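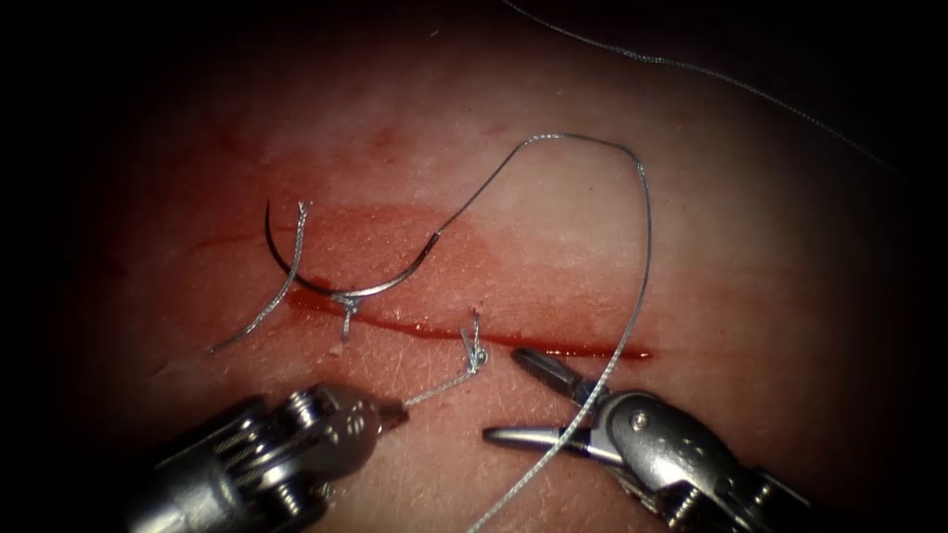 Fig. 1. Suturing exercise, second stitch. Left jaws closed on the strand, right jaws open.

Courses > Surgical Robotics > Lab Handouts > Exercise 4

Posted 2/14/24 by Kauko Karppinen

Exercise 4: Interrupted stitches on the tissue pad

Read this before your slot. Exercise 3 must be signed off first.

You will close a straight incision with separate knotted stitches, using both instruments. Work from left to right. Each group has 90 minutes at the console, including setup and cleanup.

Points to note in Fig. 1:

The needle is parked on the tissue to the left while the knot is tied. Do the same. Groups in November kept it in the jaws and lost thread control.

The long thread runs up in a wide arc and comes down by the right instrument. Keep the arc wide. A short arc snags on the wrist pulleys.

The first stitch has both ends cut short. Trim before you start the next one. Cut pieces may stay on the pad until you finish.

There is no force feedback on our setup. Judge tension by watching the thread and the wound edges. If the edges start to overlap, you are pulling too hard.

Logging

Save instrument positions in Resance under your group name. A full run gives nearly 700 lines at the default rate. Do not change the rate, or the plotting script from Exercise 2 will fail.

Report

Two pages, due one week after your slot. Include the path plot for each instrument and the time per stitch. State which stitch took longest and why.

Pads are in room 161. Return used ones to the bin in 165.

Last updated: see posting date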